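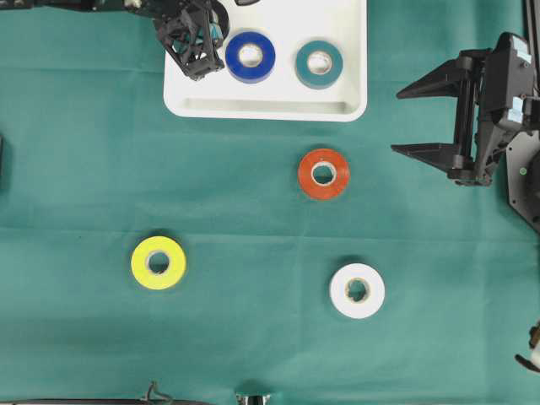

I'll say it: electrical tape deserves a proper tray, and most of us chuck it in a drawer with the dead batteries. I did that for years, and I reckon I bought the same black roll 47 times.

Colour is the whole argument for me. Blue for the garage leads, yellow for the garden ones, red for anything the kids shouldn't touch (they touch it anyway!). Mum swears by labels, but labels fall off and I can't read my own writing.

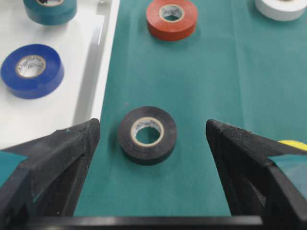

Black's still the one I grab most, so it gets to live wherever I'm working, and I've stopped feeling guilty about that. Kumen wants 70 bucks for a tape organiser with little pegs. A shallow tray does me fine, and I can see straight away when the white's running low.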